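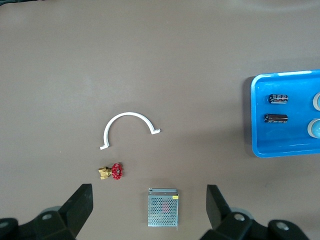
A pipe clamp, also called a pipe strap or pipe clip, is a fitting that holds a run of pipe against a wall, joist or other surface. It is among the cheapest parts of a plumbing job and attracts more advice than its simplicity would seem to call for. The most familiar household form is the half-circle strap, a thin curved strip with a flat flange at each end, such as the white plastic one lying near a small brass gate valve with a red handwheel. The strap passes over the pipe and the flanges lie against the surface behind it. Other forms include the full ring, the open snap-in clip and the hanger, which drops from a ceiling on a rod or band.

Purpose

A clamp carries the weight of the pipe and whatever is in it, and limits sideways movement. It is often credited with much more. Trade literature describes clamps as "silencing" a system, a claim that should be read with care. A loose pipe that knocks against a stud will usually knock less once it is fastened, but banging caused by a fast-closing valve begins in the water, and extra straps may simply pass the sound into the framing. Cushioned clamps, lined with rubber or felt, reduce this in some houses. In others the owner notices no difference.

Materials

Plastic straps do not rust and are gentle on plastic pipe. They can become brittle in strong sunlight unless the plastic has been treated for it, and the word "outdoor" on a bag is not proof of treatment. Steel straps are stiffer but can corrode. Bare steel against copper is generally avoided in damp places, where contact between the two metals can speed up corrosion of the steel. Copper or plastic-coated straps are the common substitutes.

The usual shorthand - metal for strength, plastic for convenience - is too broad to be of much use. In light household work the screw or the wall behind it often gives way before the strap does, and a metal strap in crumbling plaster holds no better than a plastic one.

Sizing and spacing

Straps are sold by the pipe they are meant to fit, but the number on the package may refer to the nominal size or to the true outside width, and the two are not the same. The Wodville catalog lists 658 clamps and brackets under both systems, sometimes on the same page. Holding a strap against the pipe remains the more dependable test.

Spacing depends on the material, the width of the pipe and whether it runs flat or upright. Hot water lines in plastic need closer support than rigid metal ones, and also need room to lengthen as they warm. A strap screwed down hard on such a line can cause the creaking it was bought to cure. Local code overrides any general table, including those printed by manufacturers.

Support near valves

A valve adds weight to a line, and turning its handle puts a twisting force on the joints. For this reason many installers place 2 straps close to a gate valve, one on each side. The Govska handbook treats this as a firm rule. The Nedeljković guide asks for it only on plastic and soft copper, and neither work gives test results to support its position. The practice does little harm where there is space for both straps, although it is no remedy for a stiff or seized valve.

Claims of service life

Distden sells a plastic half-circle strap with a stated life of 18 years. The leaflet does not say at what temperature, under what load or in how much sunlight the figure was obtained, and without those details it cannot be compared with the figures of other makers. Straps in dry basements are commonly left in place until the pipe itself is replaced.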